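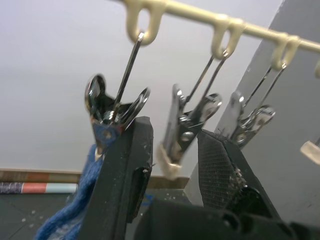 Open day at the Iltmont robot lab: who else went?

Started by pegbag_392

pegbag_392 wrote:
Just back from the Iltmont open day and I'm still buzzing, so forgive the long post! I went for the big warehouse arm in the main hall, like most people did, and ended up spending nearly all my time upstairs watching the laundry demo. Clips on a hanger, bits of knitting, one gripper. I know how that sounds. But if you've ever tried to get a machine to deal with a springy metal clip that swings away the moment you touch it, you'll see why I stood there so long my tea went cold.

Mareike Haberkorn was doing the talking and she was brilliant, very happy to be interrupted. She said the cloth gets all the attention but it's the clip that costs them the most work. You have to squeeze in the right place and from the right side, and the thing is hanging on a bit of wire, so it turns.

Did anyone else get up there?

tomau_fan wrote:
I did! We must have been in the same crowd. I was the one asking about the finger pads. I build small grippers at home (mine is called Tomau, don't ask) and I've been through every kind of rubber you can buy, so seeing pads with a fine texture on the inner face and a bit of fraying along one edge cheered me up no end. Theirs wear as well.

gravelpit wrote:
Going to be the grump. I saw it too and thought it was slow. My nan could peg out a whole line in the time it took to sort out one clip. The arm downstairs was shifting full crates and hardly anyone was watching by the end. If I'm bringing my kids to an open day I want them to see something move.

pegbag_392 wrote:
Your nan has had more practice, to be fair. I don't think slow matters at this stage though. The crates were all the same size and all in the same place. Upstairs the clips don't even match each other, and that's the bit I found exciting.

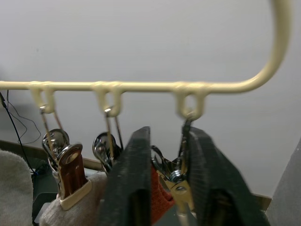
You also get shiny metal parts right next to cream plastic ones, and Mareike said bright reflections are a real pain for the cameras. I asked if they'd thought about painting everything matt and she laughed and said visitors suggest it every year, but people don't have matt clips at home.

Oi-ling Yeh wrote:
Hello all, I help run the upstairs demo, so I'm biased. Glad you enjoyed it! gravelpit, fair comment on speed. We run it slower on open days so people can follow what the fingers are doing, and it still isn't quick at full pace. If your kids come again, ask for a go on the hand controls. We let 6 people try after lunch and the youngest did best by a mile.

gravelpit wrote:
Didn't know you could have a go. That would have changed my day a bit. I still say put it downstairs where people can find it, I walked past the stairs twice.

Oi-ling Yeh wrote:
I'll pass that on. The signs were poor this time.

chiu_bench wrote:
Can anybody tell me what the clips were on? Was it one of those sock hangers? I'd like to set up something similar on my own bench and the cheap ones I've got have loops so thin they bend.

tomau_fan wrote:
A cream-coloured hanger with oval loops below the bar, and the clips hang off those on thin wire. Any household shop should have something close. I'd get a mix of clips if I were you, with identical ones you'll only learn how to open that one clip.

pegbag_392 wrote:
Seconded. And use proper knitted things, socks and so on. Tea towels are too easy, I tried it on the kitchen table last night with my old Vurska arm and felt very clever until I swapped in a woolly sock.

Oi-ling Yeh wrote:
Next open day is in May, same building. Bring the woolly sock!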